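Refinishing a wood tabletop - oil or poly?

gough_lane
Stripped my table back to bare wood in March and put on 3 coats of Boltico hardwax oil. It looks good but water rings show up if a glass sits for an hour. Should I sand it and start over with poly?

Ustano41
How long did you wait between coats? The can says 4 hours but I give it overnight. Oil needs a couple of weeks to cure before you put anything wet on it.

millrow
I'd go with poly. I did oil on ours and was redoing it every few months. Put water-based poly on it 11 years ago and haven't touched it.

Ustano41
Poly is fine until it gets scratched, then you have to sand the whole top. With oil you can fix one spot.

millrow
In theory. My spot repairs always came out darker than the rest.

gough_lane
I waited 5 or 6 hours between coats, so maybe that's it. I don't want to lose the color.

lorley_b
Don't strip it yet. Rub the rings with a fine gray pad and a little oil, going with the grain, and wipe off all the extra. Then leave it alone for two weeks - no glasses. Mine is a warm brown with a straight grain and it's had nothing but oil. If you still get rings after that, try the poly on a scrap first. 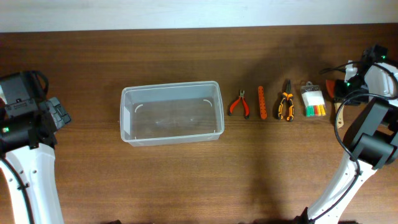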